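Norkeo Chores, a small set of simulated housework

Hi, and thanks for stopping by! I started this repo in February after one too many arguments about whether a robot could clean a bathroom yet. My answer is "sort of, on a good day, in a simulator," and the files in here are my attempt to show what I mean by that.

What's in it

There are 379 episodes across 4 chores: wiping a counter, loading a dish rack, putting laundry in a bin, and moving things on and off a toilet tank. Every one was made in simulation with a single arm and a gripper. Each episode folder has the camera views, the joint positions, the gripper state and a one-line instruction in plain English. I wrote the instructions myself, so if one sounds grumpy, it was probably late.

How it was made

I steered the arm by hand for 170 of the episodes. The rest came from Lultico, my little script that takes a good run, shuffles the objects and tries again (it throws away the runs where things end up on the floor for the wrong reason, and it does miss a few). The rooms are from my own Okoro scene pack, which is heavy on brown tile. I like brown tile!

So can it do chores?

Pick up and put down, yes, most of the time. Wiping is hit or miss, because pressing just hard enough is a skill and my contact settings are only so good. The tank chore is the one I'd look at first. It sounds silly, but the lid is narrow, the things on it sit close together, and grabbing a handle without knocking its neighbors is harder than it looks. My baseline, Asum, trained for 1,000 passes and still bumps stuff.

Known problems

Soft things don't squish the way they should. There's no water anywhere, so please don't call a model trained on this a cleaner. A few of the laundry episodes have the wrong instruction attached, and I'm fixing those as I find them.

Using it

Do what you like with it, just keep this file with the data. If you get the tank chore working on a real arm, open an issue and tell me how, I'd love to hear it.
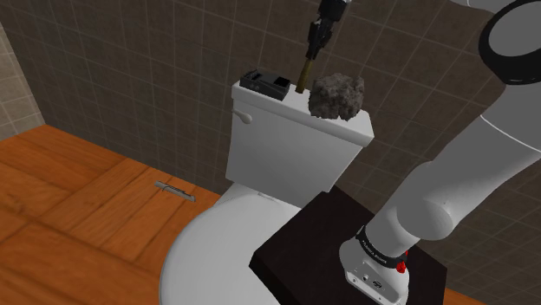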